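# Hauling the Leite: sleds, ice and camp routine on a winter river route

Friday, January 27, 2023

The Leite freezes from the banks inward, and it does so unevenly. By late January the slow reaches below Stondilstead usually carry a walking party with sleds. The outlet of Lake Neltau, at the far end of the route, often does not carry anything until a week or two later, and in some winters it stays open to March. Any plan for the river has to start with that difference.

The full route is 30 miles, from the landing at Stondilstead to the road bridge past Neltau. Most parties allow four days with three camps. It follows the river for the first two days, leaves it for the old haul road through Plukwood on the third, and comes down to the lake on the fourth. Total climb is small. The work is in the pulling, and in the number of times a loaded sled has to be moved off the ice, over a bank and back again.

## Sleds

Two kinds of sled are in common use on the Leite. The first is a long, narrow plastic toboggan, with the load lashed under a fabric cover. It tracks well in a broken trail and bends over uneven ground. The second is a short, deep tub of the type sold for ice fishing. It costs much less, holds bulky items without careful packing, and plows in soft snow.

For this route the long sled is the better choice. The Plukwood section runs in a narrow trail between trees, often with a side slope, and a deep tub tips there. A low center of gravity matters more than total volume. Heavy items – fuel, food, the stove – go on the floor of the sled and slightly behind the midpoint. Tents and sleeping bags go on top and forward. A sled that is nose-heavy digs in at every dip, and the puller feels it as a series of short jerks through the hips.

Our test load was 59 pounds per sled, weighed at the landing with full fuel. That is toward the heavy end for a four-day trip. It included a hot tent and a folding wood stove, split across two sleds. A party using an unheated tent and a liquid-fuel stove can expect to pull a good deal less, though it should add fuel for melting snow.

The connection between sled and puller can be rope or rigid poles. Rope is light, easy to repair, and fine on flat ice. On a descent it lets the sled run into the back of the legs. The last hour before Neltau is mostly downhill, some of it steep enough that a roped sled has to be let down from behind by a second person. Crossed poles fix the problem and also help with steering. They should attach to a padded hip belt with a quick release on each side, and the release should be one that works in mittens. Test it at home with the mittens on.

Bring spare hardware for the pole ends. The pins shear, the clips ice up, and the holes in the front of a plastic sled can tear in deep cold. A short length of cord tied through the bow holes as a backup will get the sled to camp.

## Reading the ice

The Leite is a river, and river ice doesn't follow the tables printed for ponds. Thickness varies over short distances. Current wears the underside, and a drop in water level can leave the sheet hanging with air beneath. Snow insulates the ice and slows its growth, so a deep drift may sit over the thinnest part of a reach.

The standard method is a chisel or steel-tipped pole carried by the lead person, who strikes the surface hard a stride or two ahead. Good ice gives a short, solid sound. Hollow or dull sounds mean stop, back up, and try a different line. A drill and a gauge give actual numbers, and should be used at the start of each new reach and wherever the color or texture changes. Clear dark ice is the strongest for its thickness. White ice has air in it and carries less. Gray ice has water in it and should be left alone.

Places to avoid don't change much from year to year:

- The outside of bends, where the current is fastest.
- The mouth of every side stream, even one that looks frozen solid.
- Both sides of the old bridge piers above the second camp.
- The narrows below Plukwood, where the haul road comes down to the bank.
- The first stretch of river below the Neltau outlet.

At its widest, just above the second camp, the river is around 200 feet across. The usual line crosses there to reach the haul road, at the head of the wide section, where the water is slow and shallow. People cross one at a time, with belt releases checked and pole straps off the wrists. Each person carries ice picks on a cord around the neck, outside the jacket. A throw rope goes with the second person in line and stays out of the sled.

Slush is a more common problem than thin ice. When heavy snow pushes the sheet down, water comes up through cracks and sits under the snow where it can't be seen. A sled dragged through it picks up a layer that freezes to the base within minutes and multiplies the effort. The only cure is to turn the sled over and scrape it clean, edges included. A plastic paint scraper does the job without gouging. Snowshoe bindings need the same attention.

## Daily schedule

Daylight sets the schedule at this time of year. A workable day looks like this: up before light, moving within two hours of waking, a long stop at midday for a hot drink, and camp chosen with at least two hours of light remaining. The last item is the one that slips. Pitching a tent, cutting a snow trench for the door, and processing wood takes longer on the first evening than on the third.

There are 13 marked sites along the route, most of them small clearings on the north bank. They are not equal. Those closest to Stondilstead are exposed to wind off the fields. The middle group, just before the crossing, has standing dead spruce and fairly level ground. In Plukwood the sites are sheltered but short on sun, and the cold settles in them at night. Where there is a choice, a site a little above the river will be noticeably less cold than one on the bank.

Water comes from the river wherever a hole can be opened safely near camp. Stir some into the pot before adding snow, or the snow will scorch. Fill bottles at night, store them upside down, and keep one in the sleeping bag.

## Clothing and sweat

Pulling a sled produces more heat than walking with a pack, and it does so in bursts. The usual error is too many layers in the first hour. Start out slightly cold. A light wool shirt and an unlined shell were enough for most of our moving time, with a heavy parka at the top of the sled for stops. The parka goes on as soon as the party halts, before anyone feels cold.

Feet need a different approach. Pac boots with removable felt liners are the norm on the Leite, worn a size large. The liners come out each night and hang near the roof of a heated tent, or go inside the sleeping bag in an unheated one. A spare pair per person is worth the weight. Vapor barrier socks keep liners from soaking up sweat and suit some people better than others; try them on a day trip first.
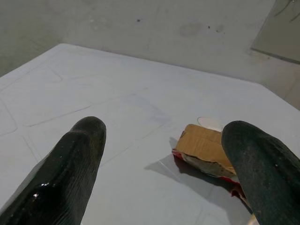
One regular on the route wrote to us that the section on liners should come with a warning about stove heat. Felt hung too near the pipe shrinks, and a shrunken liner pinches the toes for the rest of the trip. The same letter advised hanging everything from a single cord along the ridge, at least an arm's length from the pipe, and taking it down before sleep. We agree with both points. The letter also favored moosehide mitts over synthetic ones for handling the stove, a matter on which our own party was split.

## Access and timing

Parking at the Stondilstead landing is plowed but narrow, and the turning area must be kept clear. Leave the second vehicle at the road bridge before starting. The drive between the two ends takes most of an hour on winter roads, and there is no shuttle. Fuel and basic groceries are available in Stondilstead. There is nothing at the Neltau end.

Phone coverage is fair for the first half day, absent along the river above that, and poor in Plukwood. A satellite messenger is the practical answer. Keep it in an inside pocket, as cold cuts the battery life sharply, and agree on check-in times with someone at home.

Parties starting late in the season should look closely at the last camp. When the outlet is open, the direct line across the foot of the lake can't be used, and the detour follows the shore trail on the east side. It adds three miles and two steep banks. With loaded sleds, count on half a day more. The shore trail leaves the haul road at a double blaze just after the last footbridge and is easy to miss under fresh snow.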